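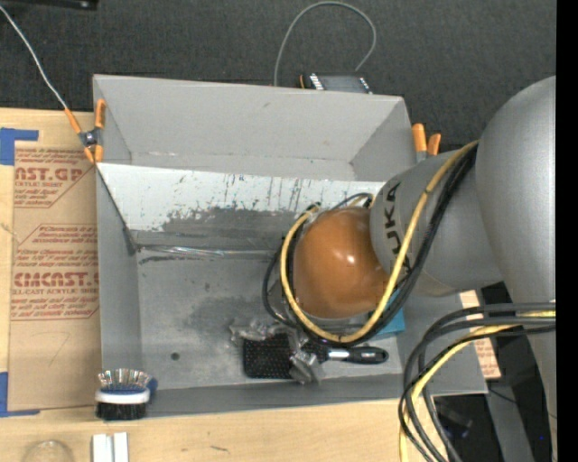
I gave up on buying new kitchen chairs the winter we moved to Rorkthorpe, and I haven't missed the showroom one bit. My whole system is the monthly house sale out on the Gruton road, where more than 40 sellers haul in whatever their aunts left behind. I go with a tape measure and a thermos (coffee, strong), and I look at tops first. Give me a light wooden tabletop, plain enough to put a big gray bin down on without wincing, and I'm happy for years!

My friend Hefin Price taught me to flip everything over. Screws tell you more than varnish, he says, and he once talked a man down from $230 to $65 just by lying on the grass and sighing. I can't sigh like that. I did get a pine bench last February for nine dollars, though, and it only wobbles when my brother-in-law sits on the left end.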